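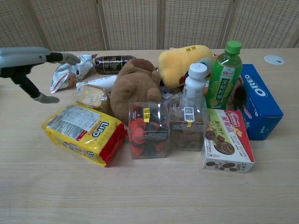

Shoppers who use the robot packing counter in Rudport should never have been within reach of it while the arm was live, one regular customer wrote to the operator, Mevance, after the machine closed on a woman's sleeve in March.

The woman was not hurt. Mevance said the arm failed to stop when she leaned over the table to pick out a packet of cookies, and held on to her coat for 18 seconds before an employee hit the cutoff switch.

The company has shut down all 4 of its counters, including the one at the Pinesari mall, while it looks into the fault. It blames a loose cable between the gripper and the controller – the same part was replaced at Pinesari in January.

The arms sort snacks, drinks and small toys into gift bags. Mevance said 66 of the 80 safety checks due since the fall had been carried out, and that the rest would be finished before any counter reopens.

Customers with unfilled orders can get a refund at the Sang Street desk until 6 p.m.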